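Canister storage, second attempt
2020-11-28

The pantry shelf in the Wellow kitchen is 127 cm wide between uprights and 25 cm deep. I set it up in November of last year for bags, mostly chips and crackers, and the bags never stacked. They slid over each other and the ones at the back went stale behind a clip that had let go. This year I moved the household over to canisters wherever a canister version existed. These are my notes on the layout, partly for Viktória Kiss, who asked for the spacing, and partly so I don't have to work it out again.

Orientation. I tried two. Upright storage uses the least floor area per canister and you can grab one by the lid, but a tall tube on a wire shelf tips if the base straddles a gap. Lying flat fixes the tipping and lets you stack in a pyramid, until somebody pulls from the bottom row. I went back to upright and put a sheet of hardboard over the wire. Cut it 2 mm short of the uprights at each side or it will bind when the humidity comes up.

Clearance. Measure the tallest canister, then add enough for a hand. My first shelf spacing cleared the lids and nothing else, which meant tilting every tube forward to get it out and knocking the one in front. I moved the upper shelf to 200 mm above the short canisters' lids and left the other bay alone. That's generous. Gayan Pramanik runs his tighter and has longer fingers than I do.

Dividers. I bought a set of Girska dividers and returned them. The clips are made for a thicker shelf edge and walked forward every time the shelf was loaded. The Dabbas ones are plain bent steel with a rubber foot and they stay where you put them. They could be taller. I run them front to back, one lane per flavour, oldest at the front.

Labels. The lane labels were going to be written text on tape. Su-bin Seok pointed out that half of what we buy comes from the Asian grocery on Taldale Road, and that she and I don't use the same name for the same flavour. We dropped the text and went by body colour and lid colour.

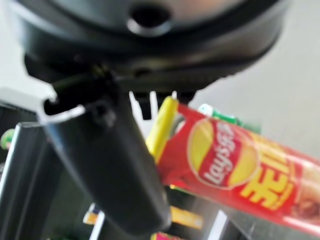
Colour coding works better on canisters than it did on bags, where the foil throws glare and the artwork folds into the creases. A rigid tube keeps its printed face flat enough to recognize at an angle. The red Lay's is the easiest case: yellow lid, the oval logo, large yellow Chinese characters along the body, and it still reads as red and yellow when it's tipped well over on the diagonal. Green is harder, as we have more than one green and they differ mainly in the small print. For those I put a dot of paint marker on the lid and match it to a dot on the lane.

Rotation is by hand. New stock goes in at the back, which means emptying the lane first, and it takes a few minutes after a big shop. Obaidul Bepari suggested a sloped base so the tubes feed forward. I mocked one up with a batten under the rear edge of the hardboard and the upright tubes leaned on each other and jammed. It might work with them lying down in a channel. I haven't built that.

Still to do: sand the front edge of the hardboard, and find a fourth divider.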